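Chapter 2
Reading the Package

Every packaged product sold in a store carries a record of itself. The panel on the front or back states who made the item, how it may be identified, and what the buyer should know before using it. Workers who receive, sort, and shelve goods depend on this record each day. At the Orport warehouse, where Jhonatan Llanos trained new receiving clerks, each trainee was asked to study 300 labels before working alone at the dock.

This chapter introduces the parts of a label and the order in which a clerk should read them. Students will learn to find the company name and address, the barcode and its printed number, and the marks that concern recycling. They will also practice with labels printed in languages they do not read.

Soft goods call for special care. Clear plastic wrapping creases and reflects light, and small print near a fold may be hard to make out. The clerk should smooth the wrapping and turn the package until the panel can be read. The number printed under the barcode should be copied exactly, with its spaces. 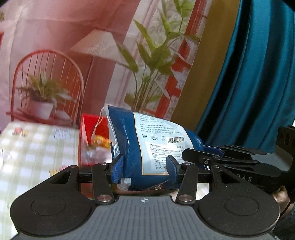

2.1 The Barcode and Its Number

Key terms: barcode, information panel, recycling mark, receiving record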